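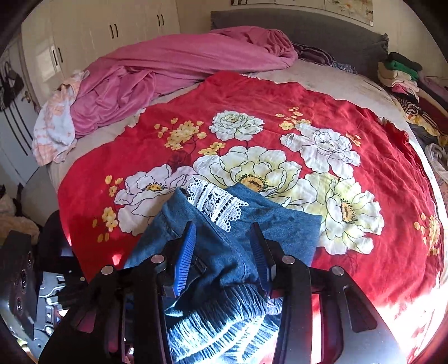 Search jobs Keyword or town Go

Bench and Field Technician, Hand-Held Grippers
Wudgate, part-time, 20 hours a week

Uludon records household work with hand-held grippers. Operators take them into homes and fold clothes, make beds and put things away, and the recordings are used to train robot arms that carry the same jaws. We are hiring one technician to keep the grippers in working order. The bench is in our Wudgate workshop. You will also go out to homes when a unit needs attention on site.

What the job is

Each gripper comes back to the bench after 60 hours of use. You will strip the jaws, clean the linkage, check the pivot screws for play and put everything back to the torque on the card. Worn pads get replaced in matched sets. A new pad on one finger and an old one on the other makes the jaw close off center, and thin cloth then slides out sideways.

Lint is the most common fault. Denim, towels and fleece all shed, and the fibers wind around the pivots until the jaw stops opening fully. Lace and fringe are harder on the pads than plain cloth because threads catch in the ribs. Pull them out with tweezers along the rib. Do not use a blade.

After reassembly you will run the opening check: jaws fully open, fully closed, then closed on the 2 mm gauge. The reading is written in the log with the unit number. If it is out of range, the zero is reset and the check is run again from the start. A unit that fails a second time stays at the bench.
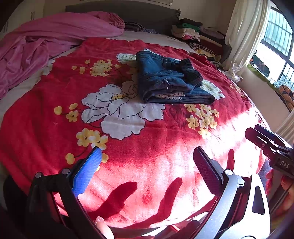 Operators often work with a gripper in each hand, so units go out and come back in pairs and should be serviced that way. If one of a pair is stiffer than the other, the operator will feel it on the first fold. Before a pair leaves the bench, fold a pair of jeans and a thin shirt with it on the test table. Turnaround is 48 hours from drop-off.

Site visits are mostly loose brackets, cable faults and pads that have come unstuck. You will carry the small kit and spare pads. These are people's bedrooms and kitchens. Keep tools and screws in the tray, off the bedding, and take all your waste with you.

What we need from you

Experience repairing small mechanisms. Cameras, sewing machines, bicycles and printers all count.
Steady hands and good close vision, with glasses if you wear them.
Able to keep a written log that another person can follow.
A driver's license.

Soldering is useful but can be taught. No robotics background is required. Parts are ordered through Pillai and the log is kept in Wetix, and we will train you on both.

Hours and start

Shifts start at 8 a.m. and can be split over three or four days. The post starts in August. Travel between homes is paid time.

To apply, send a one-page letter to the Wudgate workshop. Tell us about something small you took apart and repaired, what was wrong with it, and how you checked it afterward. A resume is fine but we read the letter first. Applicants we want to meet will be asked in for a paid bench trial, which is a jaw strip, a pad change and the opening check.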